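How do you keep the floor around a garment folding station in order? Looking for real rules

Theerawat Jitpraphai
Posted Jul 30, 2026

Hello all. I am responsible for a small robot cell where we teach an arm to fold clothes. We work directly on the floor, with a mat on the tiles. The room was not made for this, so the cables go where they can go.

Our safety person, from another department, visited and asked me for our written rules. We have a good rule for the arm itself (speed limit, stop button, one person in charge). For the floor we have almost nothing. It says "keep the area tidy", and everybody reads this in his own way.

My second problem is the start position of the garment. We record many folds, and the operators do not agree what is a correct start. One person lays the trousers perfectly straight, another one drops them and pulls a little. I would like to write one page that covers both things, the floor and the garment.

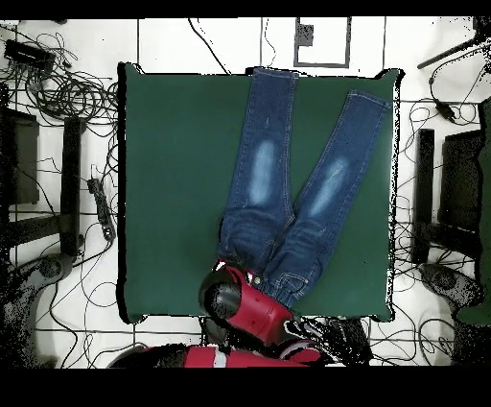 Our mat with jeans on it, gripper at the waistband.

What I want to know is this:

How far from the mat do you keep power strips and loose cable? Do you tape them or use a cover? And do you write down an allowed angle for the legs, or do you leave it free on purpose?

I have read the general standards for robot cells, but they speak mostly about fences and machines bolted to a base. I did not find much for soft items on a floor. If you have a text that you use in your own place, even a rough one, I would be thankful to see it.

Duangjai Siriwan

We had the same discussion at Kaewsai last October, and it took longer than I want to admit. I give you what we have now. It is our house rule, not an official standard, so please make your own risk assessment before you copy it.

We divide the floor into two zones. The inner zone is the mat plus everything the arm can reach at full stretch. In the inner zone there is only the garment. No cable, no adapter, no power strip, no tool, also not "only for a minute". The outer zone is where stands, computers and power can be, and there every cable must lie flat and have a fixed path. Coils of extra length are hung up or put in a box.

From your photo I think the power strip between the post and the mat would be the first thing I move. The thin cable that comes from the top toward the corner of the mat would be the second. I cannot judge your reach from one picture, so measure it. Take the arm with the gripper mounted, move it slowly to the limit in several directions, and mark the line with floor tape. We forgot the gripper the first time and our line was 13 cm too short.

Please look also at the wheeled bases. If these can roll, lock them and write the lock in the start checklist. A foot that catches a cable can pull a stand, and then your camera view is changed without anybody seeing it. We lost 89 recordings like this. They were not dangerous, only useless.

For the garment we wrote three sentences:

The waistband is toward the arm and the complete garment is on the mat. The legs may point in different directions but they do not cross. The operator does not correct wrinkles after the recording is started.

We leave the leg angle free on purpose. A leg that goes a bit to the side, like the right one in your photo, would be accepted with us. If every start is straight, the arm learns only straight starts – and real laundry is never straight.

Boonmee Thongsuk

just tape everything down. we use the wide black tape from the hardware shop and never had a problem

Margaux Millet

I agree with most of what Duangjai wrote, but I want to be careful with the tape. On tile it holds well at first, then dust goes under the edge and it starts to lift. A lifted edge is worse for the feet than a cable you can see. At Viltport we changed to low rubber covers where people walk, and tape is allowed only along the wall. Whoever opens the cell in the morning checks both.

One more point for your page. Write who may kneel on the mat to arrange the clothes, and in which state the arm must be at this moment. We say: arm parked, drives off, and the person who kneels has the enable device in the hand or in the pocket. Two people are never on the mat together. With floor work your head is at the height of the gripper, and I find this is missing in many rules that were written for a table.

About the angle, we do give a limit, because our mat is small and the hem was going over the edge too often. If your mat is large you maybe don't need it.

Theerawat Jitpraphai

Thank you, this helps very much. I will measure the reach with the gripper mounted and write the two zones first. Margaux, the part about kneeling was not in our rules at all, I will add it before the next recording. Do your covers stay in place on tile without glue?

Margaux Millet

Yes, the heavy ones do. The light ones move when a cart goes over them.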